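# Recording FAQ: Killari floor pickup set

Last edited Wed 13 May. Send corrections to Bilal Chamoun.

## What counts as one example?

One approach, one grasp attempt and one release or retreat. If you stop partway and start again, that is two examples, and the first is marked as aborted.

## Do failed grasps get deleted?

No. Mark them "fail" and keep them. The Droren trainer reads the outcome label and weights failures separately. Delete only recordings with dropped video or missing joint data.

## How long can a recording run?

Up to 15 seconds. Longer files are rejected at upload. Most rejections in January came from operators pausing above the object while deciding on an angle. Decide before you press record.

## Which objects are hardest?

Dark ones with handles, and anything with a wire attached. The policy tends to close early on black parts, and it treats a thin wire as background.

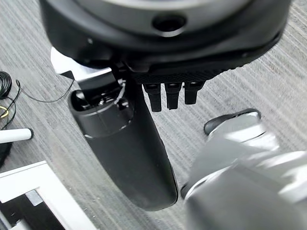 For these objects, bring the fingers in beside the handle and keep the approach slow over the last part of the move. Do not tidy cables between examples unless one is caught in the gripper. Clutter on the carpet is part of the set, and the test floor at Vultport will have it too.

## How many examples are needed?

The target is 2000 accepted. We have 880. Each object needs at least 3 starting poses before it counts toward the total.

## Can I adjust the wrist camera?

Not during a session. If it gets bumped, end the session, rerun calibration and open a new one. Files from before and after the bump must not share a session number.

## Where do the files go?

To the Güler share, in the folder for your station. Upload runs overnight. Leave the station powered on.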